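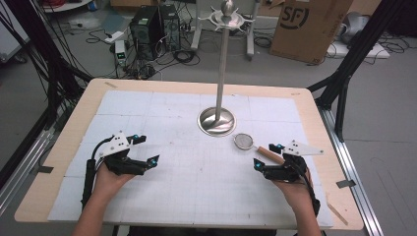

The Dirkura hand-held gripper set is sold in pairs to laboratories that collect manipulation examples without a robot present. Our group used one pair for 11 working days and recorded 1,055 demonstrations, of which 532 involved hanging a kitchen utensil on a stand. The operator straps a gripper around each palm and performs the task directly at the table. Each unit carries a white triangular plate printed with black dots, and a black cable follows the left forearm away from the work. Setup took one morning, including the time needed to lay the gridded mat and train three operators.

Fit and comfort

The straps hold the unit firmly and suit most adult hands. Operators with smaller hands asked for an additional hole in the strap, and the manufacturer supplied a replacement within the week. Sessions were limited to 40 minutes. Beyond that point, operators reported fatigue in the thumb, and their movements became slower and less consistent — a matter of some importance when the recordings are meant to teach a policy how a task should be done.

The cabling remains the least satisfactory part of the design. It is long enough for table work, but it must be routed again whenever operators change places. A laboratory that rotates its staff often should allow for this in its schedule.

Performance on thin objects

The utensil task was chosen for its difficulty. A small strainer with a wooden handle must be lifted from a flat surface and brought to the prongs of a metal stand. The pads gripped the handle reliably in our trials. The wire rim was harder, and operators learned to approach the handle instead.

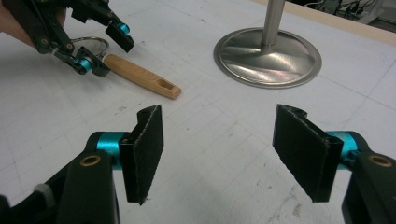
Felt-covered finger pads, open, with the second gripper at the strainer handle.

The felt surface gives good purchase on wood, but its edges fray with use. Thongchai Phetsri, who supervised the recordings, advises keeping spare pads on hand and noting each change in the session log, as a new pad alters the feel of the grasp.

Software

Recordings are exported through Melel, the companion program. Export was dependable. The labeling screen is less developed: a failed attempt can be marked, but the reason for failure must be entered in a separate file. We discarded 3 sessions in which the two hands had been assigned to the wrong sides.

Assessment

The set is recommended for groups collecting two-handed tabletop demonstrations. Those who require work away from a desk should wait for a version with lighter cabling. The price includes one year of support and two sets of replacement pads.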